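Mustuson Kitchen Grippers: simulated episodes for comparing two finger types

Data card, version 2, 9 June 2020
Maintained by Zsófia Sipos and Mohsin Awan
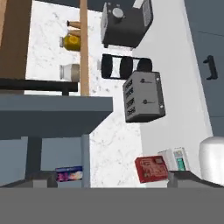 The set was made to answer one question: does a change of fingers on the same arm change how well a learned controller works in a crowded kitchen? We kept the arm, the controller and the kitchens the same, and changed only the fingers. All episodes are simulated. There are no real recordings in this version.

Contents

The set has 3,000 episodes. Of these, 1,150 use the Faltel finger, a short and stiff block, and the rest use the Feritz finger, which is longer and bends a little at the tip. The numbers are not equal, as the Feritz runs were started again after a fault in the contact settings. Please take this into account when you compare success rates. Each episode has up to 500 steps.

There are 38 kitchen layouts. Counter material, cabinet colour and the choice of objects change between layouts. Objects are boxes, jars, small appliances and similar things. Some of them start on their side, and some start partly hidden behind furniture.

What is stored for each step

Colour image from the gripper camera
Joint positions and finger opening
Contact force on the left and the right finger
Name of the target object
Name of the finger type

The gripper camera is fixed to the gripper body, so the fingers are visible in its view. A controller can learn to tell the finger type from the image alone. If you do not want this, use the mask files in the folder "masks".

Known problems

Shadows are softer than in our laboratory. Glass is drawn in a simple way and its depth values should not be trusted. In the October version, left and right force were exchanged in the Feritz episodes. Etelka Kozma found the error and it is corrected now, but old copies must be deleted.

The bending of the Feritz tip is modelled with one joint. Mio Hamada compared it with a real finger on thin boxes and found that the simulated tip gives way too early.

How to split the data

Split by layout and never by episode. The file "split.txt" gives the division used in our Erdős report.

Questions about the files go to Hajnalka Oláh. For questions about the controller, please write to Mohsin Awan.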